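**Becher, Korb und Tisch im Alltag: Urnum-Edelstahlbecher, Katayama-Drahtkorb, Beistelltisch Tiltard von Rindwood**

Text: Emiko Arai, Stand 25.12.2023

Alle drei Sachen sind selbst gekauft. Ich schreibe sie in einem Beitrag zusammen, denn benutzt werden sie auch zusammen: Der Becher steht im Korb, der Korb steht auf dem Tisch. Wer nur einen Teil davon sucht, kann die anderen Abschnitte überspringen.

Der Anlass war unspektakulär. Unser alter Beistelltisch hatte eine weiße Platte, die an der Kante aufgequollen war, und darauf stand immer ein Durcheinander aus Tassen, Stiften, Brillenetuis und Ladekabeln. Gesucht waren ein Tisch, der auf Teppichboden ruhig steht, und etwas Flaches mit Rand, das man im Ganzen wegheben kann, wenn man die Fläche braucht. Der Becher kam dazu, nachdem eine Keramiktasse auf den Heizkörper gefallen war.

## Der Becher

Laut Hersteller fasst er rund 600 ml. Das ist für Tee etwas viel, für Wasser am Schreibtisch passend. Ich fülle ihn meistens nicht bis oben, und dann lässt er sich auch gut tragen.

Die Form ist ein einfacher Kegel, der sich nach unten verjüngt. Innen ist der Stahl gebürstet, der Rand poliert. Für das Reinigen ist das eine gute Aufteilung: Innen fallen Schlieren kaum auf, und am Rand, wo die Lippen hinkommen, ist das Metall glatt. Die Öffnung ist weit genug, dass ich mit der Hand und einem Schwamm bis auf den Boden komme. Eine Flaschenbürste brauche ich nicht.
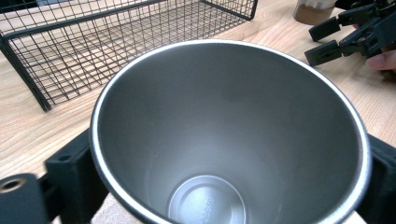 *Innen gebürstet, am Rand poliert. Der Boden ist rund und flach.*

Am Boden ist etwas in kleiner Schrift eingeprägt. Die Prägung ist flach, mit der Bürste komme ich gut darüber. Teeränder setzen sich trotzdem zuerst dort fest, und zwar am Übergang zwischen Wand und Boden. Mit Natron und heißem Wasser gehen sie nach einer Viertelstunde ab. Scheuermilch würde ich an dem gebürsteten Teil lassen, bei einem älteren Becher hat sie mir sichtbare Kreise hinterlassen.

Geschmack gibt der Stahl bei Wasser, Schwarztee und Milchkaffee nicht ab. Bei Zitronenwasser, das über Nacht gestanden hatte, fand ich es leicht metallisch, Shigeru Tanabe, mit dem ich mir die Wohnung teile, schmeckte nichts. Wer da empfindlich ist, sollte Saures nicht lange im Becher lassen.

Zur Wärmehaltung kann ich nur sagen, wie wir ihn benutzen. Gemessen habe ich nichts. Tee, den ich mir nach dem Frühstück einschenke, ist zur ersten Besprechung noch angenehm warm und zur zweiten lauwarm. Ohne Deckel ist mehr nicht zu erwarten. Einen Deckel gibt es bei Urnum als Zubehör, ich habe ihn nicht bestellt und kann dazu nichts schreiben.

Die Spülmaschine ist nach Anleitung erlaubt, allerdings nur im oberen Korb. Wir spülen ihn meist von Hand. Das geht schneller, als Platz für ihn zu suchen, denn zwischen unsere Gläser passt er schlecht.

Was mich stört: Auf einer glatten Tischplatte klingt der Becher beim Abstellen hart. Im Großraumbüro würde ich einen Untersetzer nehmen. Und er lässt sich wegen der konischen Form zwar mit anderen Bechern stapeln, klemmt dann aber fest, wenn noch etwas Feuchtigkeit dazwischen ist. Einmal habe ich zwei Stück nur mit warmem Wasser wieder auseinanderbekommen.

## Der Drahtkorb

Der Korb ist rechteckig, schwarz und aus Drahtgitter, mit niedrigen Seiten. An der Längsseite läuft eine erhöhte Griffstange entlang. Das war der Grund, warum ich diesen und nicht den billigeren ohne Stange genommen habe. Man kann ihn daran fassen, ohne zwischen die Sachen zu greifen.

Mit einer Hand getragen kippt er allerdings, sobald er einseitig beladen ist. Mit einem vollen Becher darin nehme ich immer beide Hände. Das sollte man vor dem Kauf wissen, auf der Produktseite sieht es nach Einhandbetrieb aus.

Die niedrigen Seiten haben einen Vorteil: Man sieht, was drinliegt, und nimmt es heraus, ohne zu wühlen. Für hohe, schmale Gegenstände ist der Rand aber zu niedrig. Eine schlanke Flasche lehnt sich an und rutscht beim Anheben. Ein Becher mit breiterem Boden steht ordentlich, am besten in einer Hälfte des Korbs, sodass die andere für Kleinkram frei bleibt.

Bei den Gitterstäben muss man prüfen, was man hineinlegen will. Stifte bleiben liegen. Büroklammern, Radiergummireste und einzelne Tabletten fallen durch. Ich habe eine Zeit lang ein zugeschnittenes Stück Filz eingelegt, es dann aber wieder herausgenommen, weil sich darin Krümel sammeln. Jetzt kommt Kleines in eine Dose, und die Dose kommt in den Korb.

Die Beschichtung hat nach unserem Gebrauch keine Stellen, an denen Metall durchkommt. Staub setzt sich in den Kreuzungen ab. Ein weicher Pinsel hilft da mehr als ein Tuch. Gründlich wird es unter der Dusche, danach muss der Korb aber gut trocknen, bevor er wieder auf Holz steht.

Auf der Tischplatte habe ich den Korb nie gezogen, immer gehoben. Füße aus Gummi gehören nicht zum Lieferumfang, ich habe mir welche aus dem Baumarkt unter die Ecken geklebt. Sie halten, nur einer musste ersetzt werden.

Beim Becher im Korb haben wir auf die Farbe geachtet, was ich vorher für unnötig gehalten hätte. Ein Becher mit orange-gelber Banderole ist in dem schwarzen Gitter sofort zu finden, auch aus dem Augenwinkel am Bildschirm vorbei. Ein schwarzer geht darin unter.

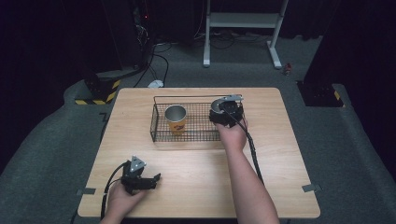 ## Der Tisch

Der Tiltard kostete uns 101 Euro mit Lieferung. Er kam in einem flachen Karton, die Platte war gut gepolstert. Der Aufbau ging zu zweit ohne Streit, allein wäre es auch möglich gewesen, nur umständlicher beim Umdrehen.

Die Anleitung ist knapp gehalten. In Schritt 3 ist nicht zu erkennen, in welche Richtung die Unterlegscheiben zeigen. Wir haben es zuerst falsch gemacht und mussten noch einmal lösen. Der beigelegte Inbusschlüssel ist weich. Ich empfehle einen eigenen.

Die Platte ist hell, mit glatter Oberfläche und abgerundeten Ecken. Die Ecken sind für mich der wichtigste Punkt. An dem alten Tisch hatte ich ständig blaue Flecken am Oberschenkel, der Weg zum Fenster führt bei uns knapp daran vorbei. Mit den runden Ecken streift man den Tisch höchstens.

Welches Holz es ist, steht weder auf dem Karton noch in der Anleitung. Ich habe bei Rindwood nachgefragt und eine freundliche Antwort bekommen, in der die Holzart wieder nicht vorkam. Wer das genau wissen muss, etwa um etwas Passendes dazuzukaufen, hat hier ein Problem. Ich würde zumindest ein Foto bei Tageslicht machen und es im Laden danebenhalten. Lampenlicht verfälscht den Ton stark.

Die Maserung verläuft in langen, leicht welligen Linien und macht stellenweise weite Bögen. Dazwischen liegen dünne dunklere Linien in unregelmäßigem Abstand. Mir gefällt das, Shigeru hätte lieber eine ruhigere Fläche gehabt. Im Online-Shop war die Platte gleichmäßiger abgebildet.

Bei seitlichem Licht spiegelt sie leicht. Vor allem am Vormittag liegt bei uns ein heller Streifen quer darüber, in dem das Holz eher silbrig als beige wirkt. Zum Lesen auf Papier setze ich mich dann auf die andere Seite. Für den Laptop ist es egal. 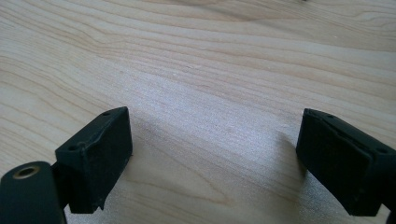 *Die Platte bei Tageslicht. An den Rändern ist der Ton wärmer als im hellen Streifen.*

Flecken: Wasserränder lassen sich abwischen, wenn man sie nicht über Nacht stehen lässt. Kaffee ebenso. Kugelschreiber ging mit einem feuchten Schmutzradierer weg, die Stelle war danach etwas matter, und das sieht man noch, wenn man schräg daraufschaut. Heiße Töpfe habe ich nicht ausprobiert und werde es auch nicht. Unter den Stahlbecher lege ich nichts, Druckstellen habe ich davon keine gefunden.

Auf Teppichboden steht der Tisch ordentlich, wenn man die Schrauben nach ein paar Tagen noch einmal nachzieht. Vorher hat er beim Schreiben leicht nachgegeben. Im Januar wollen wir ihn in ein Zimmer mit Dielen umstellen. Dafür habe ich schon Filzgleiter besorgt, im Karton waren keine.

Rindwood gibt 2 Jahre Garantie. Verschleiß an der Oberfläche ist laut Beiblatt ausgenommen, das Beiblatt also besser aufheben und vorher lesen.

## Würde ich es wieder kaufen?

**Urnum-Becher:** ja. Einfach zu reinigen, weite Öffnung, kein Schnickschnack. Abzug für das Klemmen beim Stapeln.

**Katayama-Korb:** mit Einschränkung. Für Becher, Etuis und Stifte gut, für Kleinteile ungeeignet. Gummifüße hätte man beilegen können.

**Rindwood Tiltard:** ja, wenn man mit einer lebhaften Maserung zurechtkommt und die Holzart keine Rolle spielt. Die Anleitung müsste überarbeitet werden.

Fragen zu den Maßen beantworte ich unten in den Kommentaren, da muss ich selbst erst nachmessen. Wie sich der Tisch auf den Dielen macht, trage ich nach dem Umstellen hier nach.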